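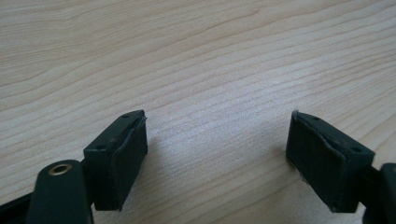 The Wimbridge Handling Laboratory has completed the first stage of its comparison of two hand-held grippers, the Zotach and the Nunden. The main points follow in this thread.

2/ Each gripper was used to pick up, carry and set down the same set of household objects. The Zotach recorded 3477 grasps and the Nunden 2311. The lower figure reflects a later start, and the two totals should not be read as a score.

3/ Pad wear is now the main concern. On rubber-faced fingers, the upper edge of the pad can lift away from the block and form a lip. Operators are asked to check both pads before each session and to report any lifting, folds or frayed edges.

4/ Matvii Bilyk has proposed a pad check after every 100 grasps. Oliwia Kalinowski, who leads the camera work, has asked that the open fingers be recorded over a bare table at each check, so that the pads can be compared over time.

5/ Thin objects such as cards and coins remain difficult for both models. A further 66 trials with these objects will be carried out on the Gajewski controller.

6/ The second stage begins in April under Edvin Lunde. Groups wishing to lend a gripper for testing should write to Leokadia Zieliński at the laboratory.

Contact | © Wimbridge Handling Laboratory | Back to top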